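Thursday, late

Read the Groniro numbers again over dinner. They say 70 demonstrations are enough for the wrist view alone to learn a grasp. I don't buy it yet. Their test objects all sat in the middle of the table, and the Weldu baseline got a third as many tries. I want 230 runs of our own before I repeat that claim to anyone, with the start positions drawn at random.

Also, success by whose count? A nudge is a grasp if you squint.

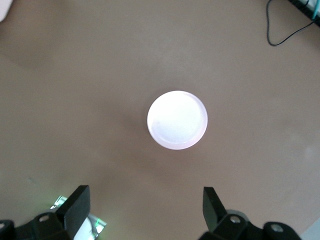 Wrist view, white lid, fingers open.

Pale round thing on plain brown - about as easy as it gets. Tomorrow, clutter.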